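Furnthorpe notebook, July
Pitch bearing grease sampling, turbines 2 and 3

Picked up where Edmund left off. The question is still whether the iron content in the blade root bearing grease can be trended from the drain bottles, or whether we need syringe samples from the ports every time. Bottles are easier to get but mix old and new grease, and the mix depends on how often the auto-lube pump has cycled.

Pump counters read at the hub this morning: turbine 2 at 3544 cycles, turbine 3 at 2688. Both were commissioned the same month and have the same Trelley pump and the same interval setting, so the counts should be close. Checked the controller export. Turbine 3 has a gap with no lube cycles logged while the pitch system was calling for them normally. The low-level alarm was never raised. Lech thinks the reservoir follower plate stuck and the pump drew air. I would look at the pressure switch first. If the end-of-line switch stays closed, the controller treats the cycle as complete and stops counting. 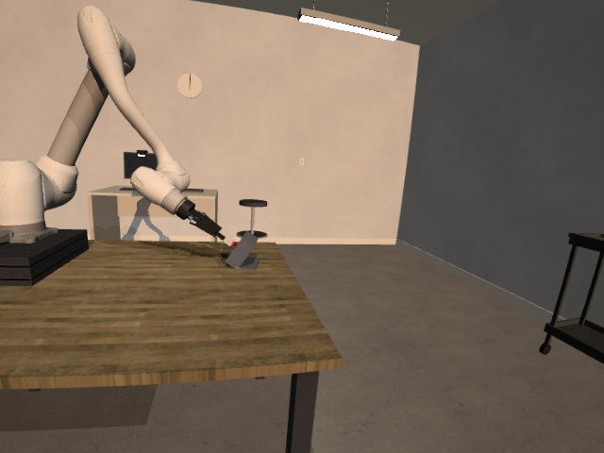

Port samples taken from both turbines, blades A and C. Blade B port on turbine 3 is blocked with hardened thickener and gave nothing usable. Discarded the first plug from each port. Labels follow the old scheme (turbine, blade, port) so they match the Semaan sheets.

Grease from turbine 3 blade A is darker and stiffer than the rest. No grit felt between the fingers, which means little. Waiting on the ferrous numbers before saying anything about raceway wear.

Tincuța asked if we can shorten the interval on turbine 3 to catch up. I would not. Overfilling pushes the lip seals, and we had grease on the blade root last time that was done. Better to purge by hand with the blades pitched through full travel, then reset the counter and log the date.

To do:
Bench test the pressure switch from turbine 3 (Wai-kit)
Clear blade B port, new fitting if needed
Ask Protovik for the follower plate drawing
Compare bottle and port results once the lab sheet is back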